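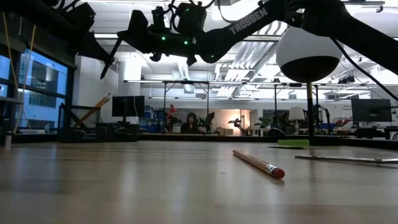

Fig. 3. Work surface with pencil, green note pad and mesh organiser.

Section 3: Laying out your desk

Now for the fun part! Your Osdale top is on its legs, the feet are level, and you have a lovely stretch of table waiting for you. Spend a quarter of an hour on this section before you pile everything back on. A desk that is laid out well is a joy to sit down at, and you will notice it every single morning.

You will need: your mesh organiser, a pad of sticky notes, a pencil with an eraser, a soft dry cloth, and the small bag of Zundden felt dots from the parts box.

3.1 Preparing the surface

1. Wipe the top with the dry cloth, working along the length of the table. Light tops show every crumb and speck, so go over it twice.
2. Crouch until your eyes are level with the top and look across it towards the window. Smears show up beautifully in the reflections.
3. Buff out anything you find. If a mark stays put, use a cloth dampened with plain water, then dry straight away.

CAUTION: Do not use scouring powder, bleach or furniture polish. Polish leaves a film that pencil dust loves to stick to.

3.2 Placing the organiser

1. Press one felt dot under each corner of the organiser.
2. Stand it at the back of the table, on the side away from your writing hand. Right-handers will want it back left, left-handers back right.
3. Leave a finger's width between the organiser and the rear edge, so you can still get a cloth in behind it.
4. Fill it from the back forwards: rulers and scissors first, then pens, then the small bits.

Note: Lift the organiser when you want to move it. Mesh feet can scratch if a dot has come off -- spare dots are part 310 in the Serkura list at the back of this guide.

3.3 Notes and pencil

1. Put the sticky notes within easy reach of your writing hand, but far enough back that your sleeve doesn't catch them. Go for the brightest pad you own! Lime green is our favourite on pale wood, and you will never lose it under a stack of paper.
2. Lay one pencil in the open space in front of the pad. One really is plenty. The rest can live in the organiser.
3. Set the pencil down at a slant, with the eraser end nearest you. It is easier to pick up that way than when it lies square to the edge.
4. Sit down, close your eyes and reach for the pencil, then for the pad. If you have to feel about for either one, shift it and try again.

Tip from Si-eun Hyun, who tested our desk layouts: sharpen over the bin before you start, and rub the eraser on scrap paper until it leaves no smudge. An old eraser can go hard and shiny, and it will make a mess of your first page.

3.4 Keeping it going

At the end of the day, take everything off the middle of the table except the pencil. It takes less than 5 minutes, and starting with a clear top is such a treat. Brush eraser crumbs into your hand with a dry cloth; don't blow them, or they will end up in the organiser.

Once a month, empty the organiser completely, tap it upside down over the bin and check the felt dots.

CAUTION: Keep hot mugs off the bare top. Use a coaster, and put it well away from your papers.

If you have the Štěpánek drawer unit as well, go on to Section 4. If not, skip to Section 5, Lighting.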